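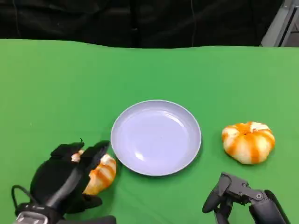 Chores and Machines: Pictures From the Table Work

Posted Nov 20, 2024

The question this page keeps coming back to is whether a machine can do ordinary chores yet. By chores we mean the small jobs in a house or on a shop floor that a person does without much thought: putting food on a plate, clearing a table, sorting returns into bins, folding a towel. The short answer is that some of them go well on a good day, and most of them are slow.

This set is about plates and the things that go on them. It sounds like the easiest chore there is. A child of three can move a toy vegetable to a plate and will usually do it without being asked. For a robot with two different hands it is a fair amount of work, and it shows where the field stands better than a dance video does.

The text was put together by Kimie Kuroda and Abelardo Retamal at Drevanell. Kiyoshi Imai read it over and took out a few claims he thought were too cheerful.

Setting the table

The task in its plain form has one plate and a few loose objects. The machine picks up an object, carries it to the plate and lets go. We score a run as good if the object ends up inside the rim and stays there. Touching the rim on the way in is allowed. Pushing the plate more than a hand's width is not.

In February we ran 92 attempts with one operator setup and one plate position, and 81 were good by that rule. That is a better number than it sounds and also a worse one. It is better because the objects were rounded and tended to roll when nudged. It is worse because the plate was always in the same place and the light never changed. When Shigeru Chiba started moving the plate between runs, the results dropped and we stopped quoting the first figure without the second part of the story.

Play food

Play food is useful for this. It doesn't spoil, it comes in awkward shapes, and it can be dropped all day. Lobed shapes are harder than smooth ones. If the fingers land in the grooves the hold is firm, and if they land on the ridges the object turns in the hand and comes down on its side. Shiny pieces have their own trouble. Cameras see a bright spot where the surface should be, and the machine sometimes reaches for the bright spot.

Real food is another matter and we don't want to suggest otherwise. A ripe tomato has to be held hard enough to lift and softly enough to serve. We have done very little with it.

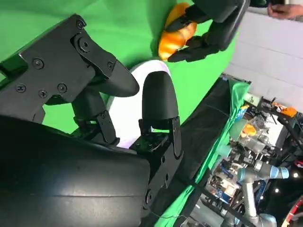 Two kinds of hand give two kinds of trouble. A hand with many fingers can wrap around a shape it has never met, and that covers a lot of small errors in aim. It also hides the object from the camera at the moment you most want to see it. A gripper with two fingers is simple and easy to fix, and you can usually see what it is doing, but it has to arrive at the right angle. Yasuo Shibata prefers the simple gripper for anything in a shop. His view is that a store manager will put up with a slow machine and will not put up with one that needs a specialist every week.

Passing things across

People pass things from one hand to the other all the time. You pick up a cup with the hand that is nearer and put it down with the other one. For a machine, both hands have to agree on where the object is, and one has to let go at the right moment. Let go early and it falls. Let go late and the hands pull against each other.

We log every exchange, clean or not. The log stood at 2678 entries when this page was written. Most of the failures in it are late releases.

How long it takes

Abelardo timed himself moving five pieces of play food to a plate and was done before he had finished saying what he was doing. The machine takes far longer, with a pause before each grasp while it makes up its mind. For a kitchen at home that might be fine — you could leave the room. For a lunch counter it would not be.

Kaneko, a small housewares shop that has been kind enough to answer our questions, told us the chore they would most like to hand over is putting stray items back where they belong after closing. Speed matters less at night. We think that is a better first job than serving, and the next round of work is planned with it in mind.

What we would trust it with today

Moving firm, light objects on a clear table, with someone in the room. Sorting by shape into open bins. Clearing plastic plates, if they are not stacked.

We would not yet trust it with glass, anything hot, or a table that a family is still sitting at. Kimie would add wet dishes to that list.

The next page will cover shelves and bins. Questions about the scoring can go to Kiyoshi at the Ondbridge office.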